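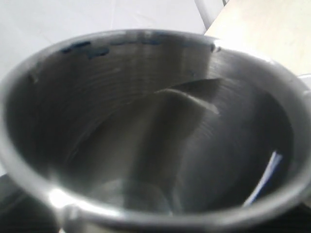

A stockpot is a deep cooking pot with straight sides, a flat base and a wide opening, used mainly for stock, soup, pasta and other foods cooked in a large amount of liquid. Most are sold with a lid and have two handles fixed below the rim.

Materials

Stainless steel is the most common material for home use. It does not react with tomatoes, vinegar or other acidic foods, and it can be scoured without losing a coating. Steel spreads heat poorly, and many makers bond a disk of aluminum to the underside of the base. Aluminum pots are lighter and cheaper and are often found in restaurants. Enameled steel is used for canning and for boiling corn or shellfish.

Finish

The inside of a steel pot may be polished or brushed. A brushed finish has fine parallel lines and hides light scratches. A rolled or rounded rim stiffens the wall and makes pouring easier. Cheaper pots often have a plain cut edge.

Sizes

Household stockpots usually hold between 6 and 20 quarts. Catering models are larger. The Plinholm line, made by the cookware firm Brinia at its Zasulwood plant, includes 40-quart and 50-quart pots, both with a lid and a base disk. The smallest pot in the line holds 10 quarts.

Care

Salt should be added after the water boils, as undissolved grains resting on the base can cause small pits. Burned food is loosened by simmering water and baking soda in the pot for 10 minutes. White scale from hard water comes off with diluted vinegar. Rainbow or bluish tints from overheating are harmless and can be removed with a mild acidic cleaner. Steel wool leaves scratches across the grain of a brushed surface, and a nylon pad is preferred.

Storage

Pots of different widths can be nested, with a cloth between them to protect the finish. Lids are stored separately or turned upside down on the rim.

See also: Dutch oven, Saucepan, Steamer insert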